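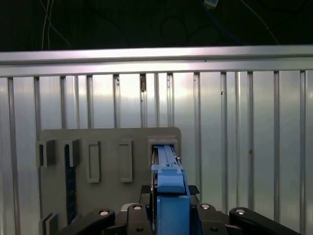
Gripper at the gray fixture board, with the tip of the blue part in the square socket.

The bench rules, version two
Fokomau cell newsletter, 2021-08-18

So we finally rewrote the bench rules. If you've worked in the cell at Zultden any time this past year you'll remember the old ones, a laminated sheet on the cabinet door with three different handwritings on it and a coffee ring over the part about the stop button. I loved that sheet. It was also wrong in at least two places, and when Carner came by for the yearly safety walk they asked which version was current, and I had to say "well, sort of this one, plus some stuff we all know."

That answer went into their report as item 17. Fair enough!

What follows is a tour of what changed and why, in the order I happen to care about it. The full text is in the binder and on the shared drive under job number 2334, and please read that one before you sign it. This is me talking, and the binder wins if we disagree.

The big stuff first, and it's boring. Nothing changes about who may enter the cell while the arm has power. Nothing changes about the speed limit during teaching. You still carry the pendant yourself, you don't hand it across the bench to somebody, and the person holding it is the only one who talks to the robot. All of that was in the old rules and it's in the new ones almost word for word. I only moved it to page one. It used to be on the back.

What's new is nearly all about the parts. Our old rules were written by people (me, mostly) who were thinking about keeping fingers out of grippers, and we had hardly a line on how a computer part should be treated when a machine is the one holding it. Anybody who fixes PCs by hand picks up good habits without noticing. You hold a drive by its sides. You don't drag a card over a metal edge. You feel a connector start to go in crooked and you stop. A gripper has only the habits we give it, so we'd better write them down.

The fixture board comes first. We get ours from Değirmenci, and they're good boards, but a good board in the wrong spot is worse than no board. The rule now says you check the board's position at the start of every session, before the first pick, with the arm moving at teaching speed. You touch off against the fixture you're going to use. If you plan to use more than one, touch off against the two that are farthest apart. If the numbers don't match what's on the job card, you don't "nudge" the program. You find out what moved. I know nudging is faster. I've nudged. We're done nudging.

Second rule about boards: every slot has one kind of thing that goes in it, and the job card says which. We had a spell of using slots for whatever happened to fit, and I'm as guilty as anyone. If you need a place for something new, ask for a slot and we'll print one. Turnaround is pretty good right now, I think I waited a day and a half for my last one.

Then there's the insertion rule, which took us the longest to agree on. Any move that ends inside a socket or a slot gets three things on the job card: an approach point, a force limit and a retreat. The approach point has to be clear of the fixture in every direction, so you can stop there and look. The force limit is a real number that you measured, with the part in question, on our bench. And the retreat goes back out the same way the part went in. No sideways exits. If the limit trips, the arm backs out and waits for a person. It doesn't try again by itself, and there was some grumbling over that, I'll admit, mostly from the folks who run long batches.

I get it. You come back from lunch and the arm has been sitting there politely for forty minutes. But a second try on a crooked part is how you bend things, and in version two a stop for a look doesn't count against your run. We log it as a pause. If you see the same pause at the same fixture over and over, tell me, and we'll look at the fixture before we look at you. 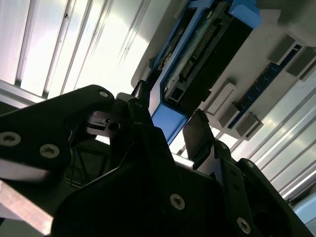

Reading time: 7 minutes

Now drives, everybody's favorite. The bare connector end of a hard drive is the part I worry about most, and the new rule is short: the gripper holds the carrier and leaves the drive alone. The blue carriers are plastic-cheap to replace in my budget, whatever they're made of, and the rounded tab on the end gives you something to aim for. Keep the fingers away from the pins on the way in and on the way out. If your path takes a finger past the pins, redraw the path.

Related to that, watch the neighbors. A carrier rarely sits all by itself. There are latch tabs and small circuit boards and thin little strips of electronics close by, and a finger that opens two fingers' worth too wide is going to meet one of them. So the job card now has a line for "max opening near fixture." Fill it in. Please don't write "normal" on that line – I've already gotten two cards back that say "normal."

Gripper screws get a check as well. Before the session, put a hex key to the screws on the plates and make sure they're snug. You're not tightening them to death, you're checking. If one turns, snug it, write it in the log, and redo your touch-off. It takes no time. The old sheet said "check gripper" and left it there, which I now realize each of us read in our own way. One of us had been wiping it with a cloth.

Cables on the gripper: look at them with the arm at both ends of its reach. You want slack at the far end and no loop hanging into the fingers at the near end. If you re-route anything, it's a new setup and you start over from the board check.

One more, and it's about light. Shiny metal and bright lamps are a miserable combination if you're working from the wrist camera. The rule doesn't tell you where to put the lamp (we tried to write that and gave up after a very long afternoon). It says that if you can't make out the edge of the thing you're about to grip, you don't grip it on camera alone. Walk over, stop the arm, use your eyes.

We also put in a rule about when to throw a rule out. If something in the binder gets in the way of doing the work safely, you write it up on the yellow form and you stop following your own version of it on the quiet. I'd much rather get ten grumpy yellow forms than find out in November that half of us have a private rulebook. The first form is already in, by the way. It's about the font.

And for those who asked what the deal is with training records: yes, you sign again, even if you signed the old sheet. Yes, that includes me. There's a short practice run with a scrap drive and a scrap board, at teaching speed, with someone watching who has already done theirs. You do one pick, one insertion, one forced stop. The forced stop is the one people forget to practice, and it's the one I'd like you to be a little bored with.

Last of the big pieces is the open computer. Most of our jobs end up over a case that's lying on its side with the panel off, and the old rules treated it as just another fixture. It's a lot more crowded than that. You've got cables crossing at odd angles and sharp sheet metal all around the rim. So the case gets its own page, and I've copied the short form of it at the bottom for anyone who wants to tape it up somewhere (not on the cabinet door, please, that door is clean for the first time since I started).
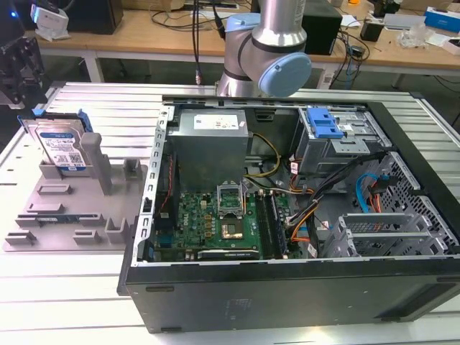 Short form: working over an open case

Power cord out of the wall and out of reach before the case goes on the table. The switch on the back doesn't count.

Case flat, open side up, and held so it can't slide. Push on it with your hand from the side. If it moves, it isn't held.

Loose cables get tied back or tucked before the arm comes over. Anything that crosses the path of the gripper comes out of the path, even if "it cleared last time."

If the CPU socket is open, treat it as off limits. No parts carried over it, and no tools either. Go around, even when around is slower.

Set a travel height above the tallest thing in the case and use it for every sideways move. Come straight down and go straight back up.

Small cards wait in their slot on the tray until they're needed. Don't park them on the edge of the case.

Keep the tray and the case far enough apart that you can get a flat hand between them. Bigger hands, bigger gap, I'm not going to argue.

When you stop for the day, park the arm off to the side and not over the case, and take any part out of the gripper first.

Signed job cards go in the wire basket. Questions about 2334 go to me, and if I'm out, the binder has most of the answers on page four.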